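Still no robot doing my dishes. Went to see Lama Hakim's setup at Likska on Tuesday and came home to a sink full of pans, so.

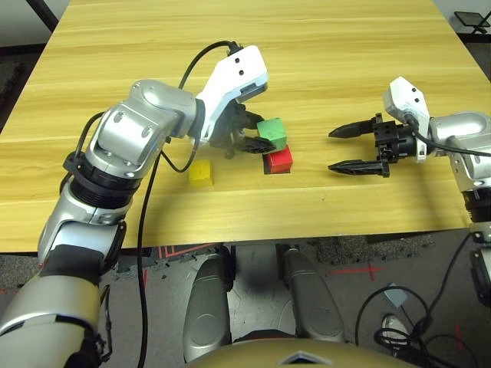

Cubes are the easy version of putting away groceries. No squishy bread, no wet glass. I'd pay up to 2000 for one that could just do socks

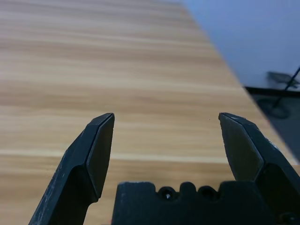 Laundry is the real test imo. Everything floppy, evrything inside out. Lama says give it 8 years. I say more.

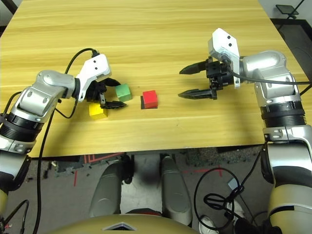 Green, yellow, red. Two grippers.

Would I let it near my mugs? Nope. Blocks first, then we'll talk.
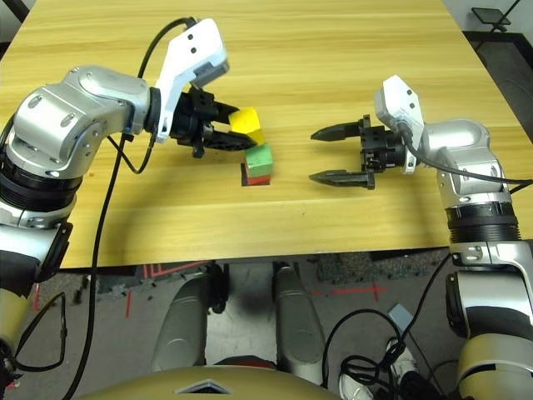
Yellow one in the left gripper, over green and red

More in June, if I get back over ther.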